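Pre-session check: glove capture, garment folding
Site: Sivau, meeting room table
Rig: Tetel gloves, pair 2
Date: 2025-03-08

1. Marker cubes firmly seated, both hands – OK
Comment: left cube reseated once before the start.

2. Cube faces clean, print not scuffed – OK

3. Cables clear of the folding area – PASS WITH COMMENT
Comment: slack is still looped on the table by the left arm. Tie it back before the next block.

4. Glove straps do not pinch at the wrist – OK

5. Garment flat, front up, collar away from the operator – OK
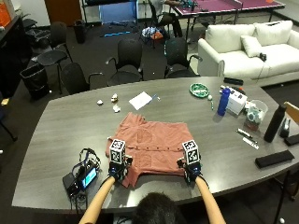 Item 5, shirt on the table, both hands at the hem.

6. Table clear of items not used in the task – FAIL
Comment: bottles, markers and a tape dispenser on the right-hand side. The Kanaujia method allows background objects, but they must stay out of arm's reach. Move them and recheck.

7. Walkway behind the operator free – OK

8. Tracking test, 22 seconds with hands moving – OK
Comment: cube lost for 2 frames when the wrist turned under the cloth. Within the limit.

9. Session number entered in Cokby – OK
Comment: 2962.

Result: may start once item 6 is cleared. Item 3 carried over to the next check.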